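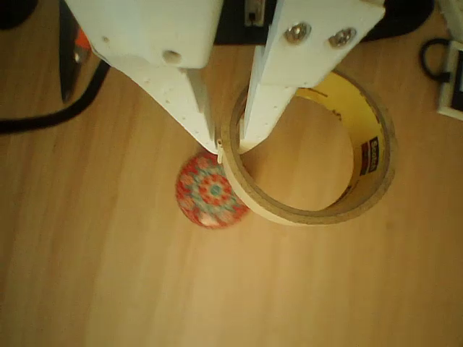

Oiling a wooden table top without buying half the shop

Every tin of wood oil promises the same thing: wipe it on, wipe it off, enjoy for years. I have done four tables and a desk now, and I don't believe the tins. The work is easy enough, but most of it is sanding and waiting, and neither sells oil.

A joiner's in Sarside quoted me £494 to strip and refinish our kitchen table. My materials came to £85, and that included a sanding block I already owned and couldn't find.

Before you start

Check that the top is solid wood or at least has a thick veneer. Look at the end: if the grain carries on over the edge, you're probably fine. If there's a thin strip stuck along it, go very gently or leave it alone. A sander will go through a thin veneer in seconds and you can't put it back.

Work out what is on it already. Drip a little water somewhere that won't show. If it soaks in and darkens the wood, the old finish has mostly gone. If it sits there in a bead after ten minutes, there is varnish or a lot of wax, and oil won't get past either.

What you need

Sandpaper in 120, 180 and 240 grit
A sanding block
Masking tape
White spirit
Hardwax oil, the smallest tin that covers your top twice
Lint-free cloths, more than you expect
Gloves and a dust mask

You don't need a "wood reviver". I tried one called Jelwood Premix, bought on the strength of a page boasting 3,486 happy customers. It may well suit somebody. On my desk it went cloudy, and I had to sand it off before I could begin, so I had paid for an extra afternoon's work. I'd like to know how many of those customers were asked again after a winter.

Step 1. Tape what you aren't oiling

If the legs or the apron are painted, run masking tape along the join and press the edge down with a fingernail. Cheap tape is fine for this if you take it off the same day. The expensive low-tack sort is sold for clean lines, and I've had it bleed just as badly when I didn't press it down.

Step 2. Sand with the grain

Start with 120 and go the long way of the grain, never across. Stop when the surface looks even all over. Then 180, then 240. Guides that send you up to 400 are, in my view, making work. Very fine paper closes the surface and the oil has less to hold on to. Some tins agree with me in the small print.

Black rings around old screws or from wet tins are often iron stains, and sanding may not shift them. I left mine.

Step 3. Clean off the dust

Vacuum, then wipe with a cloth barely damp with white spirit. Leave it for half an hour with a window open. Skip the tack cloths, which can leave a sticky film.

Step 4. First coat

Stir the tin, don't shake it. Put on far less than looks sensible and work it in along the grain. After 15 minutes wipe off everything that hasn't soaked in. If it feels tacky the next morning, you left too much on.

Step 5. Wait, then a second coat

The tin says eight hours. In our house it took around 2 days, and that was in August. Press a thumb on it and trust that over the label. Rub down lightly with used 240, wipe, and repeat step 4.

Step 6. Get rid of the cloths safely

Please don't skip this one. Oily cloths can heat up and catch fire by themselves when bundled. Lay them flat outside until they are stiff, or soak them in water, before they go in the bin.

How long will it last?

"Up to ten years", says my tin, and "up to" is doing a lot there. Our kitchen table wanted a fresh coat after 14 months, mostly at the end where people eat. The desk is still fine, but it only holds paper.

Comments are open. If you sell wood oil, please say so.

Posted by Nicholas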